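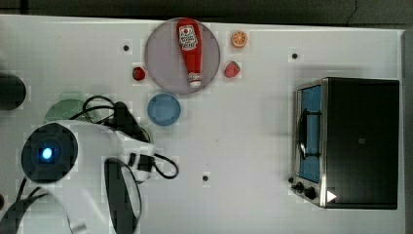
Notebook entry, October, 09.40. Subject: separation of the Nishad tomato sauce on standing. The second Trastell batch was opened this morning and compared with the Carkance control. Both were made to the same recipe, with the starch reduced and the vinegar unchanged. For the standing trial, samples are to be kept in two positions, upright and on the side, the latter as the red ketchup bottle lies across the round plate, with its length fully supported. Storage on the neck is discontinued, as it gave readings that could not be compared with last season's.

The control showed a clear layer of 5 mm after storage. The Trastell batch showed 7 mm, which exceeds the limit agreed with Diltgate. Total mass of sauce prepared was 2,399 g, divided into jars of equal fill. The remainder was discarded and the vessel washed down before noon. The pH meter drifted during the second set and was recalibrated; the earlier readings have been struck out and should not be used.

Stirring speed was held at 600 rpm throughout. It is noted that the starch was added before the paste had reached temperature, contrary to the method sheet. Whether this accounts for the difference between the batches cannot be decided from the present results.
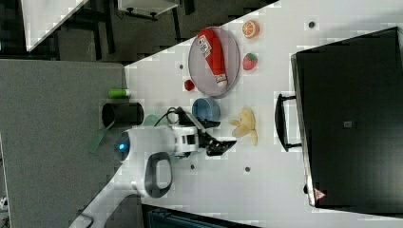
Kelechi Etim has written in the margin that the starch should not be blamed until the paste itself has been checked, the new lot being visibly thinner when the drum was opened, and asks that the solids be measured before any further batch is made. This is accepted. Solids to be determined in duplicate on the old and new lots. The Trastell jars remain on the lower shelf, labelled, and are not to be shaken.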